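The Projectionist of Bruswood

January 2019

When I came to the Neltdale cinema in Bruswood, the projectionist was cleaning the window of his booth with an old T-shirt. He asked me not to print his name, because in the town he is simply "the man upstairs", and he likes it this way. He has shown films in this building for 30 years.

I wanted to talk about one film only, "The Ferry at Rarkcombe", which he shows every November. It is a quiet black and white drama about a ferry pilot and his daughter, and it did very badly when it was new. The local paper gave it four lines.

"The first time, I had eleven people," he told me. "Two of them left before the storm. I was sure we would never show it again."

Then why did he? He laughed at my question. "The distributor forgot to take the print back. It was in my cupboard for one year. Next November another film did not arrive, and I had 90 minutes to fill. The same film, but this time people cried. I don't know why."

After this it became a habit of the town. Families come with blankets, and some of them say the lines together with the actors. Last November he sold 3,843 tickets in the whole season, a record for a house with so few seats.

I asked which scene he likes most. I expected the storm, but he chose the breakfast.

"The father makes coffee and the daughter tells him she is leaving. He does not turn around. For one whole minute you see only his back. A young director would cut to his face, and it would be finished, the scene would be dead."

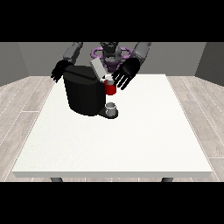 We spoke also about the remake, which the Yurchenko studio announced in the autumn. He has read the script and he is not angry, as I had thought he would be. "They moved the story to a city and the father is younger. Fine. But they kept the coffee, so somebody there was paying attention." In the old film it is a dented pot on a stove, far from a black coffee machine on a white table, and he hopes the new one will at least keep the sound of the water. He says that the sound does half of the acting.

He will be 60 in the spring and his knees do not like the stairs. The print is also tired. There is a scratch through the wedding dance, and in the second reel a few words are missing, but the audience says them aloud, so the story does not suffer.

I asked if he would show the remake too. "Of course, in the summer," he said. "November is taken."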